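December, kitchen corner, a little after 3

Back at the tabletop after lunch, and I want to get the layout written up while I still remember why I moved things. The big brown mat from Goneo has been down since the start of the month and I have to say I'm fond of it. The old Wekel cloth crept toward the edge every time anyone leaned on it, and we spent half of every afternoon tugging it straight again. The new one stays put, and the dull color is easy on the eyes when you've been looking at it for hours.

I tried the mug tree in 2 places. Down at the left it felt crowded, so it went to the top center, one mug to each side of the post, and the green plate has the middle of the mat to itself. The tray sits up to the left with the corn on it. I did think about putting the corn straight on the plate, which is where it wants to end up in any sensible kitchen, but then the tray has nothing to do and I like the tray - it has a lovely grain.
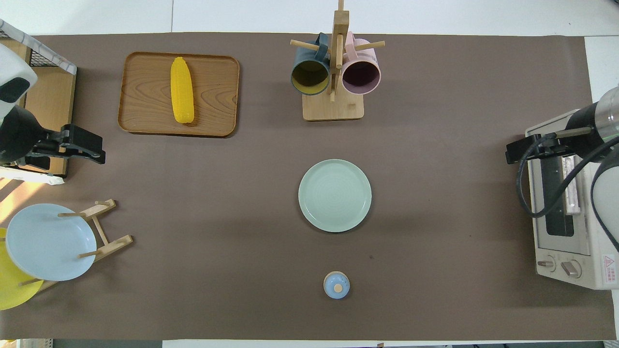 Layout B: corn on the tray, plate in the middle, both mugs hung.

The sun gets in by the cabinet at this time of year and lands on the left of the mat. Pretty, but it makes color notes unreliable on that side, so please write down the time whenever you note a shade. I've called the left mug "teal-gray" and the right one "pale pink" in the list, and would be grateful if we could all stick to that (I found three different names for the first one in the Lukáč binder, two of them mine).

Still to do: felt dots for the base of the mug tree, another plate if the Valtik order ever turns up, and a proper label for the basket on the cabinet. Layout A is written up on the previous page, coffee ring and all, sorry about that. Layout C tomorrow morning, starting with the mugs off their pegs.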